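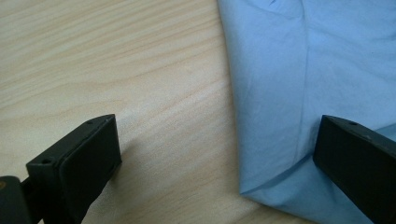

CERNUTITZ, 6 August 2020

Charito Castillo has shown visitors how to fold laundry 82 times this year, and she would like it known that her own closet is a disgrace. "I get home and I throw things," she says.

At the Cenodstead open day she works a black gripper over pale blue cloth while guests lean in. Each fold gets recorded, 2,521 so far.
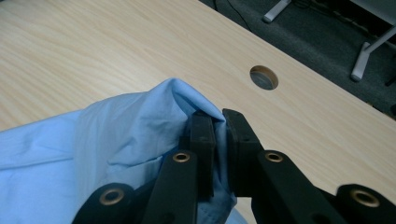

Her colleague Florante Lumanlan handles the questions. The usual one is when the robot will come and do theirs. "I tell them to keep ironing," he says.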